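2018年7月14日 土曜日 晴れ

朝から暑い。五時に目が覚めて、窓を開けたらもう風がぬるかった。二度寝はあきらめて、先週から先延ばしにしていた自転車の掃除をすることにした。

前回きちんと掃除したのは春で、そのあと梅雨のあいだも通勤で乗っていた。雨の日に乗ったら帰って拭く、と決めていたのに、守ったのは最初のうちだけだった。チェーンは指で触ると黒い油がべったりつく。後ろのギアの歯のあいだには、草の切れ端と砂が固まって詰まっている。走行距離の表示は先月3000キロを超えた。買うときに店の人から、そのくらいで一度チェーンの伸びを見たほうがいいと言われていた。

涼しいうちに外で済ませたかったが、駐輪場は隣の棟の工事の車が入っていて場所がない。ベランダに新聞紙を敷いて、そこでやった。車体を逆さにして、サドルの下には古いバスタオルを置いた。

まず後輪を外す。この作業は何度やっても手際が悪い。ディレイラーを後ろに引きながら車輪を抜くのだが、引く方向をいつも一度は間違える。今日も間違えた。外したら、リムの内側にブレーキのゴムの粉がたまっていた。濡らした布で拭いたらすぐ取れた。

チェーンは洗浄液をかけて、しばらく置いてから拭く。洗浄液はTrimonのものを使っている。前に使っていたものより匂いが弱く、ベランダでも隣を気にしなくてすむ。ただ、ノズルが固くて出しすぎる。今回も新聞紙の上にかなりこぼした。ボトルの残りは少ない。買い足すこと。
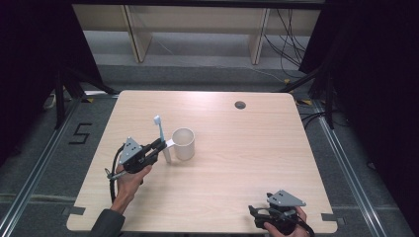 ギアの掃除にいちばん時間がかかった。車種は24段で、後ろの歯車が何枚も重なっていて、そのすき間に布の端を入れて左右に引くのだが、奥まで届かないところがある。専用のブラシも持っているが、毛が太すぎて歯の根元に入らない。こういうところは歯ブラシがいい。柄が白くて毛が水色の、ごく普通のもので十分だ。毛が細いから歯の根元まで入るし、水色だと汚れがどれくらいついたか見てすぐわかる。黒い毛の専用ブラシではそれがわからない。一枚ずつ外側から順にこすって、途中で何度も毛先を布で拭いた。歯みがきに使うものと混ざると困るので、掃除用は柄に油性ペンで印をつけて工具箱に入れることにしている。

チェーンの伸びは、チェッカーを差し込んで見た。針が入るか入らないかのところだった。説明書では、すっと落ちるようなら交換とある。引っかかるように止まったから、まだ使えると判断した。ただ余裕はない。夏のあいだにもう一度測って、そのとき落ちるようなら換える。

注油は一コマずつ。以前は面倒でチェーンを回しながらまとめてかけていたが、余分な油が飛んで後輪のリムについたことがあり、それからは一コマずつにしている。クランクを少し回しては一滴。単調な作業で、途中でどこまでやったか忘れる。最初のコマに糸を結んでおけばよかった。終わったらしばらく置いて、表面の油を拭き取る。

後輪を戻して変速を確かめたら、重いほうから二枚目に入りにくい。調整ねじを四分の一だけ回したら直った。回しすぎて戻して、また少し回して、というのを繰り返したあげく、結局は最初に思ったとおりの位置だった。

片付けで失敗した。新聞紙を丸めて持ち上げたときに、底にたまっていた洗浄液が垂れて、ベランダの排水口の手前に黒い筋がついた。台所の洗剤でこすったが薄く残っている。次から新聞紙の下にゴミ袋を一枚敷くこと。

手の油は石けんでは落ちなかった。爪のあいだはまだ黒い。手袋は買ってあるのに、細かいねじを回すときに外してそのまま忘れる。

昼はそうめん。薬味はみょうがだけ。食べたあと一時間ほど横になった。扇風機だけではきつくて、途中から冷房を入れた。

三時すぎに買い物を兼ねて試走。川沿いの道に出て、橋を二つ越えて戻るいつもの道順。ペダルが軽くなった。踏み始めのざらざらした感じがなくなって、音もほとんどしない。掃除をした日はいつもこう思うのに、汚れてくるあいだは少しずつだから気がつかない。

日陰がほとんどなく、二つ目の橋の手前で休んだ。土手の草が刈ったばかりで、匂いがきつかった。ボトルの水は出るときに氷を入れたのに、もうぬるい。休んでいるうちに後ろから来た人たちに何人も抜かれた。皆、この暑さでよく走る。

帰りにSetiawanに寄った。駅の反対側にある小さい喫茶店で、店の前に自転車を立てかけられる柵がある。アイスコーヒーと、レモンのケーキ。ケーキは前より小さくなった気がするが、値段は同じだった。持ってきた地図を広げて、九月の計画を考えた。

九月の連休に、湖を一周するつもりでいる。行程は200キロを3日で割る。一日目に南側の峠を越えて、あとは湖岸をゆっくり回る。距離だけ見れば二日でもできるが、去年無理をして最終日に膝を痛めたから、今年は急がない。一日目の宿は峠の先にあるTukholmという宿に決めた。自転車を室内に入れられると書いてある。素泊まりだけなので、夕食は手前の町で食べてから登るか、買って持っていくかになる。登る前に満腹になるのも困るので、たぶん買っていく。

二日目の宿はまだ決まっていない。湖の北側は宿が少なく、連休の値段になっているところばかりだった。民宿に一軒、月曜に電話する。だめならキャンプ場の小屋。寝袋を持っていくとなると荷物が増えるから、できれば避けたい。

荷物はBirkovのサドルバッグ一つに収めたい。春に買って、まだ通勤でしか使っていない。雨は入らなかったが、いっぱいに詰めると左右に揺れる。重いものを奥に入れると揺れが減るらしいから、次の休みに実際に詰めて坂を上ってみる。去年は着替えを多く持ちすぎた。宿で洗えば一組で足りる。充電器、替えのチューブ、工具、雨具。雨具がいちばんかさばる。

夕方、スーパーで鶏肉と豆腐、なす、麦茶のパックを買った。なすが安い。先に買い物をして喫茶店に寄るつもりだったのを、鶏肉のことを考えて順番を変えてよかった。

夜は、なすと鶏肉を炒めた。味噌を入れすぎて少し辛い。残りは明日の昼に豆腐と食べる。洗い物をしていて、左の手のひらが擦りむけているのに気づいた。後輪を入れるときにどこかで擦ったのだと思う。しみるが大したことはない。

寝る前に空気圧をもう一度見た。前輪が少し下がっている。掃除の前に入れたばかりだから、バルブか、小さい穴か。今夜はこのままにして、朝にまだ下がっているようならチューブを外して水につける。

買うもの。洗浄液、ゴミ袋、替えのチューブ、絆創膏。

明日は朝のうちに図書館へ本を返す。返却日を一日過ぎている。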